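Leave the Console Table Empty
by Yara Nseir

My mother kept seven things on the table in her hallway: a lamp, a bowl for keys, a clock that ran slow, two framed photographs, a brass bell and a dish of hard candy. When she wanted to put the mail down, she put it on the floor. I grew up thinking this was how tables worked.

I have spent 15 years helping people rearrange rooms they already own, mostly in older apartments, and I have come to a simple opinion. A good console table should have nothing on it for most of the day. If it needs things on top to look finished, it is the wrong table.

What the magazines ask for

Open any home catalog and the console table is buried. The fall Rullach catalog shows one with a stack of books, a tray on the books, a candle on the tray, and a vase of dried stems beside it. The table itself could be a plank on bricks. You can't see enough of it to know.

People copy this. They buy the table, then go back for things to put on it, and some of those things cost more than they expected. One client of mine spent 80 dollars on a Joltura tray whose only job was to hold a smaller tray. She is a sensible person. She had been told that a bare surface looks like a mistake.

I think a bare surface looks like a surface. You can set down a bag of groceries, a library book, a sleeping child's shoes. Then you pick them up again and the table goes back to what it was.

The case against me

Weronika Kubiak, who shares my office and disagrees with me on most things, says that an empty table makes a room feel like a showroom. She likes signs of life. She also says dust shows more on a bare polished top, and she's right about that. A dark gloss finish will show every fingerprint by noon. You wipe it with a dry cloth and move on. Wiping under 53 small objects takes an afternoon, and most people stop doing it by the second month.

Her better argument is about plain furniture. Some tables are dull, and a bowl of oranges does help them. I grant this. If your table is a flat white box, put the oranges on it.

But a lot of us own, or have inherited, furniture with plenty going on already. Carved legs, gilding, a bit of inlay. An older maker put the decoration into the piece so that the owner wouldn't have to keep buying it.

A formal table in a busy room

The dark mahogany console below has a thin gilded band along the front and a small gold laurel wreath at the center. Its front legs curve and flare out at the bottom. Behind it are a carved chaise with floral arms and cushions and a tall gold curtain, and the glossy top picks up the light from the window side. A vase there would be fighting with all of it.

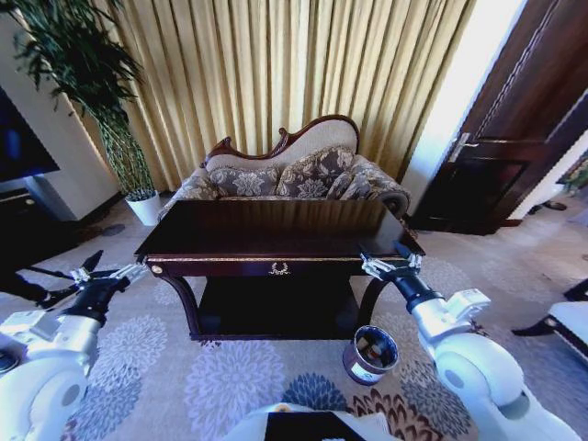 The lower shelf

Clients ask whether the rule covers the shelf underneath. I am less strict about that. A basket with a lid is fine, or a row of large books lying flat. Keep it low, so that you can still see the shape of the legs — that is usually the part you paid for.

What I won't budge on is the top. Try it in September, before the holiday things come out of their boxes. Clear everything off and put it in a closet. Leave it there a few weeks, and bring back only what you went looking for.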